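Week 4 notes: Why ceasefires stall
Introduction to Conflict and Peace Studies, evening stream
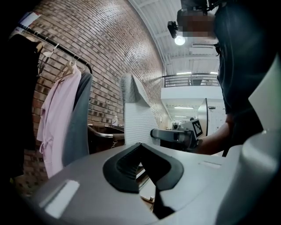
Last week we got as far as the idea that wars tend to end when both sides come to believe they've more to lose by carrying on than by stopping. A few of you came up afterwards and said, quite rightly, that this sounds lovely on a whiteboard and doesn't explain why so many ceasefires fall over within a month. So I've pushed the session on sanctions back a week, and we'll stay with this a bit longer (it deserves it, I think!).

We'll work with our two made-to-measure countries again, Oltine and Drelwood, who share a river valley called the Lema and have been fighting over it on and off. You'll remember the line of contact is 101 kilometres long and the town of Jollton sits more or less in the middle, held by Drelwood but supplied by a road that Oltine can shell whenever it likes.

The commitment problem

Suppose both governments would honestly prefer to stop. Oltine still has to ask what Drelwood will do with six quiet months. It might rebuild the bridges and send everyone home, or it might dig in around Jollton and come back stronger in the spring. Drelwood can promise anything it pleases, but there's no court in the valley to hold it to the promise, and Oltine knows that. Drelwood is sitting there having exactly the same worry about Oltine, of course - and so the shelling goes on, even though neither capital much wants it.

Keep this separate in your minds from the information problem, where the two sides disagree about who's winning. Fighting can settle that sort of argument, in a grim way. It does very little for trust.

Monitors, and how many

In our exercise the draft agreement offers 300 unarmed monitors. Oltine's negotiators asked for 969, which looks like a silly number until you sit down with the map and work out night shifts, leave, drivers and interpreters. Have a go at this before the tutorial and bring your working, however scruffy. I'm far more interested in how you got there than in where you landed.

Do think about what monitors are for, too. They can't stop a brigade. What they can do is say promptly, and in a voice both sides accept, who fired first, and that makes cheating dearer for a government that cares about its neighbours' good opinion.

Spoilers

We ran out of time on this one, so only a sketch. Armed groups left out of the talks may do rather well from the war, through checkpoints or fuel or plain local standing. Think about whether you'd bring the Jollton militia into the room, and what you'd expect the other delegations to say about it.

For Saturday's tutorial: 2 pages, handwritten is fine, on which side in the Lema case finds it harder to make a believable promise. Pick one and defend it, please - I've had a good many essays that sat on the fence, and they're awfully hard to mark.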